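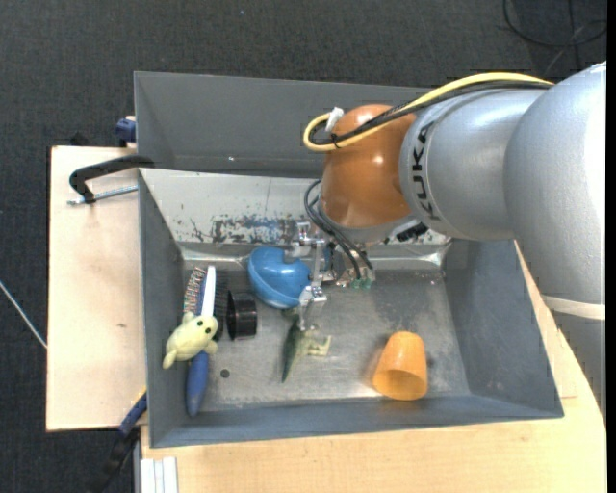
A KUKA robot arm over a grey metal bin of household objects and toys.

Senidari have a new record coming in August, and I've had it on repeat since breakfast, so forgive me if I gush a little! It's called Narnton, it's their second, and it sounds like a band that finally stopped worrying about being loud enough.

Singer Volodymyr Karpenko told me he wrote the opener, "Titstead," on a borrowed nylon-string guitar in his sister's kitchen. It's two chords for most of the song, then Pylyp Tkachuk's drums come tumbling in and the whole thing lifts (I got goosebumps, twice). "We had roughly 30 ideas on my phone and most of them were me humming over the kettle," Karpenko said. They kept nine.

My favorite so far is "Yurchenko," a slow, woozy waltz with a trumpet part that wanders off and takes its sweet time getting back. Tkachuk sings that one, his first lead vocal, and I hope they let him do more.

The first vinyl pressing is 700 copies, with a lyric booklet tucked in. The band plays 5 release shows too, starting in a 272-seat theater with the album played front to back. Doors are at 7 p.m., and I'll be the one near the merch table.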